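Two grippers, one plate of plastic fruit

27 September 2023

So the Lodex gripper finally showed up, and I've spent every evening since then swapping it on and off one arm and comparing it with the Koneck I've been using since February. My fingers are sore and I've lost one of the tiny screws (it's in the carpet, I know it is).

Quick version if you're shopping: the Koneck closes faster, and the Lodex holds better on anything round. I ran 200 picks with each one, same speed, same fruit, and the Lodex dropped four. The Koneck dropped a lot more, mostly the orange, which squirts out sideways like a bar of soap!
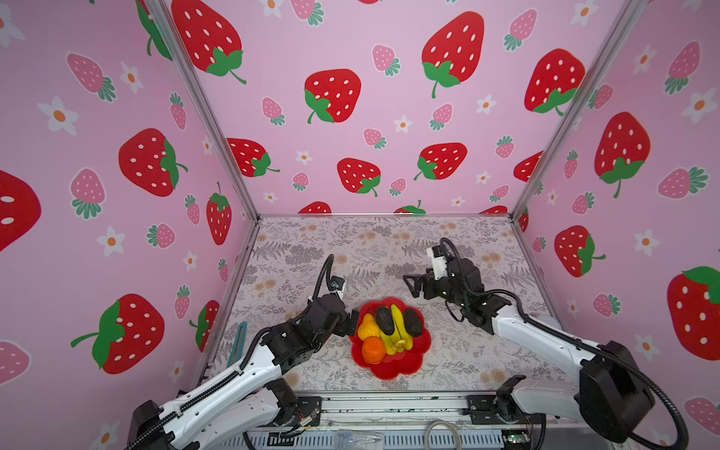

Both arms in the workcell, with the fruit piled on the red flower plate.

The banana is my favorite test piece. It's curved, so if the wrist angle is a little off you find out right away. The pear is sneaky too - grab it too high and it tips. I changed the closing force in the controller more times than I want to admit before I got a setting I could leave alone for the whole pile.

Wrist cameras next. I love having one on each arm, but every time I take a gripper off I have to redo the calibration, and the Furkness software wants a restart after every single one. I've saved 1,327 frames so far and I still need to sort the blurry ones out.

Next week I'm trying softer finger pads on the Koneck. If that fixes the orange problem, I might keep it on the right arm and save myself some money.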